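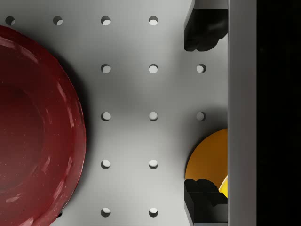
Large bowl, deep maroon with a speckled rim

Drandico Tabletop Quest — Collector's Box

Based on the Drandico television series
Published by Zandunier
Game design: Jasper Van Hecke
Box and card art: Keith Rudd

In stock. Orders placed before 2pm leave the warehouse the same day.

Product details

Drandico Tabletop Quest is a board game for two to four players, set during the second series. Each player takes charge of one of the river houses and tries to hold the ferry crossings until the thaw. A full game takes an evening. There is a shorter version on the back page of the rules, which starts after the burning of the mill and can be finished in an hour or so.

You don't need to have watched the programme to play, but the event cards do give away the end of series two. If you are buying for someone who is still catching up, the sealed envelope marked "Winter" should be left out until they have finished. The game works without it.

The Collector's Box replaces the standard edition that came out last October. The rules are the same. The cards are now linen finish, the board folds in four instead of six, and the house tokens are metal.

In the box

Folding game board
244 illustrated cards
4 house boards with metal tokens
Cloth map of the Lower Marches
Rule book in English, Dutch and French
Sealed "Winter" envelope

Dice are not included in the French-language version, which is sold separately with its own set.

Cards and sleeves

The cards are standard poker size and fit the Zelline clear sleeves we stock. If you sleeve the whole deck, take out the cardboard insert or the lid will not close flat. Matt sleeves are thicker and we don't recommend them for this box.

Limited print run

The Collector's Box is a single printing of 900 copies, numbered inside the lid. We have 400 of these. We can't take requests for particular numbers.

Delivery and returns

UK orders go by tracked post. Orders to Belgium and the Netherlands are sent out by Verschueren from their own stock, so they may arrive separately from anything else in your basket.

Unopened games can be returned within 30 days. Once the "Winter" envelope has been opened we can exchange faulty parts — bent cards, missing tokens — but can't give a refund on the full set.

Suitable for ages 12 and over. Contains small parts.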